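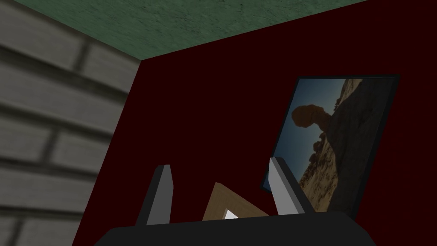 Computer rendering: a gripper and a tan, wood-colored piece

Recount margin in a town council race, who gets to certify?

Posted October 30, 2019 in Local Elections

Our Teddale council seat came down to 33 votes out of 4000 cast in the September special election. The losing side is now telling people the town clerk "can't legally certify" until their complaint is heard, and that she could be sued personally if she does. They keep pointing to 714 mail ballots they say were logged late. I've asked twice to see the log and got a link to a fundraising page. Is there anything to this, or is it noise? I didn't vote for either of them, for what it's worth.

Pronasus
I'd want to see the complaint before believing a word of it. Has it been filed with a court, and does it have a case number? "We are preparing legal action" is a press release. In most states certifying is a duty with a deadline, and the clerk doesn't get to skip it when someone is mad. If a judge orders a halt, that's different, but then there will be an order you can read. Call the court clerk and ask.

The personal lawsuit part sounds like a scare line to me. Officials doing the job the law tells them to do are usually well protected. I say usually. Your state may have its own wrinkles, and I'm not a lawyer.

As for the 714, "logged late" could mean they arrived late or it could mean somebody typed them in the next morning. Those are very different claims. Ask which one they mean and watch how fast the subject changes.

Amo
They're all crooks, both sides. We had 1353 ballots in our last one and the count took nine days. Nine! You can't tell me that's normal.

Châu
Nine days may well be normal if your state allows time to fix signature problems, so I wouldn't hang much on that.

To the original poster: look up two things in your state election code, the recount threshold and the contest deadline. A recount and a contest are separate. The recount just counts again. A contest is where somebody has to bring evidence that enough bad votes were counted to change the result, and in many places it can only start after certification. If yours works that way, the claim that certifying has to wait is backwards.

You can also request the ballot log yourself under the public records law. Put it in writing and keep a copy. I wouldn't take the clerk's word for it either until you've seen the dates.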